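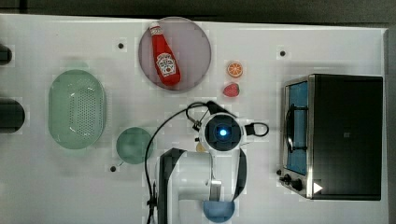
Figure 1. Ketchup bottle on a round plate, with toy food to the right.

Filed under: K-12 Finance, Open Enrollment

4. What the transfer numbers can and cannot show

The case for the Carroll transfer program rests mostly on one number. In the second year after the cap was lifted, 3186 students attended a public school outside the district they lived in. Supporters read this as proof of pent-up demand. We are less sure. The number comes from a count taken on a single fall day, it mixes new transfers with old ones, and it leaves out students who left for another district and came back before the count.

The first problem is who gets called a transfer. Before the change, a child who moved in the middle of the year but stayed at the same school kept resident status until May. After the change, the same child was recorded as a transfer from the date of the move. No desk was emptied and no bus route was altered, yet the state file gained a transfer and the home district lost its aid payment for that child. The program's own annual report does not separate these cases. When we asked for the student-level file, we were given district totals with every cell under 10 removed, and that wipes out most of the small rural districts where the aid losses are said to be worst.

We tried to get around this with enrollment records from Sternulard and Prekis, the only two districts that agreed to share them. Of the students listed as outgoing in Sternulard, 219 had the same school on file in both years. They had changed address and nothing else. Prekis could not give us a matching number, as its old records were kept by school and not by student. We do not claim that Sternulard is typical. It has more rental housing than its neighbors, and families there move more often. Still, a count that can be pushed up this far by a change in a form deserves more care than it has been given.

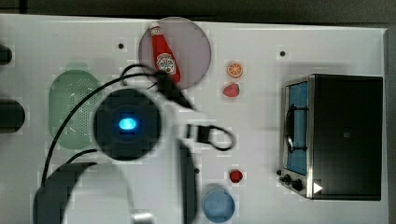 The second problem is how the state decides which district "serves" a student. Under the aid formula, a district is paid for any child on its roll on count day, whether or not that child takes most classes there. Shared-time students, who split the day between a home district and a technical center, are the hard case. The rule looks only at where a thing has been set down. By that reading the ketchup bottle is the meal, as it is lying on the plate, and the toy orange slice and the strawberry beside the plate are not part of it. Trukitis gained heavily from this rule when its technical center opened, and its officials were among the loudest voices saying that families had "chosen" the district. Perhaps they had. The roll does not tell us, and we could find no survey of the families that would.

Soler's work on the earlier pilot is often cited on the other side of this point. Aitana Soler found that receiving districts spent more per student after transfers rose, and she took the rise as a sign that competition had improved services. Her data cover 12 districts and stop before the aid formula was rewritten. They also count one-time building costs as spending on instruction, a choice explained only in a footnote. With those costs taken out, the gain is roughly half the size and no longer clear of zero - a result that her paper reports in its appendix but does not discuss. 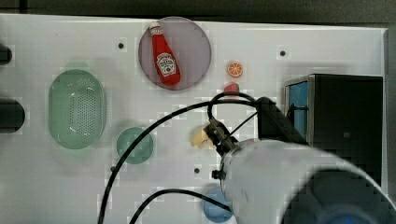

Figure 2. Plate with ketchup bottle, white tabletop.

None of this means that the program failed. Some families plainly used it to reach a school they wanted, and the waiting lists in Prekis are real. Our complaint is narrower. The totals posted on the state website, as retrieved on 11/8/20, cannot tell a family that chose a new school from a family that signed a new lease, and the aid payments follow the totals all the same. Until the student file is opened to outside researchers, we treat the headline number as an upper limit and use the Sternulard records, with the limits noted above, for the estimates in Section 5.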